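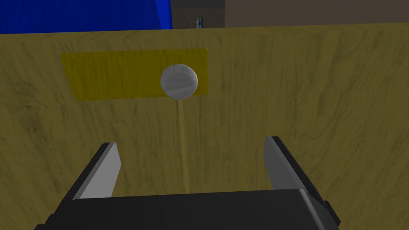
Buenas prácticas para ensayos de manipulación en simulador
Proyecto Kultance, memoria final de la asignatura
Tutora: Meinir Lloyd
6 de noviembre de 2022

1. Objeto del trabajo

El encargo era redactar un conjunto de reglas para los ensayos de manipulación que el grupo hace en simulador y comprobar si se pueden seguir sin entorpecer el trabajo. Hasta octubre cada uno guardaba los episodios a su manera, con nombres distintos y sin una condición de parada común. Al juntar los registros para la primera entrega no se podía saber qué episodios eran comparables entre sí.

El documento no trata del controlador ni del aprendizaje. Trata de cómo se prepara un episodio, qué se anota y cuándo se da por válido.

2. Entorno y medios

Todo el trabajo se hizo en simulación, con una pinza paralela de dos dedos y una cámara situada detrás de ella. Las tareas se desarrollan en una habitación con mobiliario. Los episodios se lanzan desde Bratis, nuestro programa de lanzamiento, y los registros se guardan en el servidor Cloron. Las comprobaciones automáticas se ejecutan en Jenkins cada vez que alguien sube una carpeta.

Cada episodio tiene un límite de 1.000 pasos. Si se alcanza, se cierra y se marca como agotado. No se borra.

3. Normas de referencia

Leímos la ISO 10218, sobre robots industriales, y la especificación técnica ISO/TS 15066, sobre robots colaborativos. Están pensadas para instalaciones físicas y en un simulador no se aplican como tales. Nos sirvieron para ordenar las ideas: definir los límites antes de mover nada, dejar por escrito quién puede cambiarlos y tener una parada que no dependa del programa que se está probando.

La parada fue lo más discutido. En un simulador un choque no rompe nada, y parte del grupo opinaba que sobraba. Se mantuvo porque los episodios con penetración entre sólidos daban fuerzas absurdas que luego entraban en las medias.

4. Reglas adoptadas

4.1 Antes del episodio
Se abre la pinza y se guarda una captura desde la cámara. Se anotan la semilla, la versión de la escena y el nombre del operador. Si falta uno de los tres datos, Jenkins rechaza la carpeta.

4.2 Comprobación de la vista
El operador revisa la captura inicial y confirma que se ven los dos dedos y la zona de trabajo. Una vista en la que aparecen los dedos y buena parte de la habitación, pero no el objeto de la tarea, se clasifica como vista de entorno. Puede conservarse, pero no vale como captura inicial.
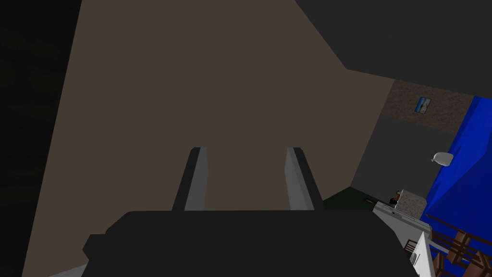

4.3 Durante el episodio
No se cambia ningún parámetro con el episodio en marcha. La velocidad de aproximación se limita al 80 % del máximo configurado. Si hay contacto con una superficie ajena a la tarea, el episodio se detiene y se anota el paso.

4.4 Después del episodio
Se guarda el registro completo, también cuando el resultado es malo. El operador escribe una línea con lo observado. Las interpretaciones van en un campo aparte. En las primeras carpetas aparecían frases como «casi lo coge», que no permiten comparar nada.

4.5 Repetición
Cada configuración se repite 3 veces con semillas distintas. Las semillas se fijan antes de empezar y no se sustituyen si salen mal.

5. Aplicación

Las reglas se probaron primero con escenas de panel. Al revisar las capturas surgió una duda con la regla 4.2: el texto pedía ver «el objeto» y no decía si bastaba con una parte. Con la varilla fina, de un color muy parecido al de la madera, dos personas llegaron a conclusiones diferentes sobre la misma captura. Se corrigió la redacción. Ahora cada tarea indica qué elementos tienen que distinguirse y el operador los marca uno a uno.

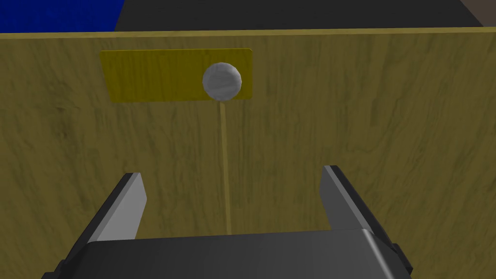

Figura 3. Panel con placa amarilla, bola y varilla; pinza abierta.

También hubo que precisar qué significa pinza abierta. En la imagen la separación de los dedos se aprecia bien, pero el valor exacto se toma del registro de las articulaciones. La captura queda como apoyo.

6. Problemas pendientes

La regla 4.3 depende de que la lista de superficies ajenas a la tarea esté completa. En escenas con muchos muebles se hace a mano y es fácil dejarse alguno. Meinir Lloyd propuso invertirla y declarar solo los contactos permitidos. No dio tiempo a probarlo.

El campo de observaciones se rellena de forma desigual. Jenkins comprueba que no esté vacío, pero no puede juzgar lo que dice.

Falta por decidir cuánto tiempo se conservan en Cloron los episodios agotados. De momento siguen todos allí, en la misma carpeta que los válidos y con el sufijo «_ag».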